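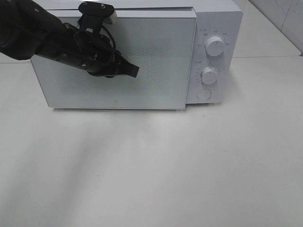
*White microwave, door slightly ajar, two knobs.*

Progress report to Griris, 8/3/18
Password and account safety project, Grendlow offices

Hello again - the second report, and a bit longer than the last one, so get yourself a cup of tea first.

**Where we've got to**

The big job since January has been moving everyone over to Wasari, the password manager you kindly agreed to pay for. We have 247 staff accounts in all, and 153 of them are now set up with the two-step login switched on. I'd hoped to be further along by now (my plan said everyone by the end of February, which I can see was cheerful of me) but the warehouse shifts are hard to catch. People there share terminals, and they don't all carry a phone on the floor, so the code-by-text idea went down like a lead balloon. We're giving them little key fobs instead. The first box of 60 has arrived and I've started handing them out at shift change.

The office side went much better than I expected! Accounts and sales did theirs in one go, over a couple of lunchtimes, and purchasing asked if they could use Wasari at home as well. They can, the licence covers it.

**Old accounts**

I also went through the old user list with Hermans, who look after our servers. What a mess. There were logins for people who left years ago, a few for suppliers we no longer use, and one called "test2" with full admin rights. All of those are now switched off. Hermans will delete them for good at the end of next month, provided no one shouts in the meantime.

While we were in there we turned up over 900 passwords saved in a shared spreadsheet, some going back to the old stock system. Lots are duplicates. I've moved the live ones into Wasari and the spreadsheet is locked, but the passwords themselves still need changing, and that's slow work. I do a batch most mornings before the phones start.

**Money**

We're within budget. The fobs cost slightly more than I'd put down, and the training cost less as I ran the sessions myself. I'd like to shift what's left of the training line over to a second box of fobs, if that's all right with you - could you let me know by email? I'd rather not order until I've heard.

**Still to do**

- Finish the warehouse and the drivers
- Change the rest of the spreadsheet passwords
- Write a one-page guide for new starters (half done)
- Agree with Hermans who switches off a leaver's account, and how soon

The drivers worry me a bit, as they're hardly ever in the building. I may go out to the depot with a laptop and do them at the gate as they come in.

Next report at the end of the quarter, with the receipts.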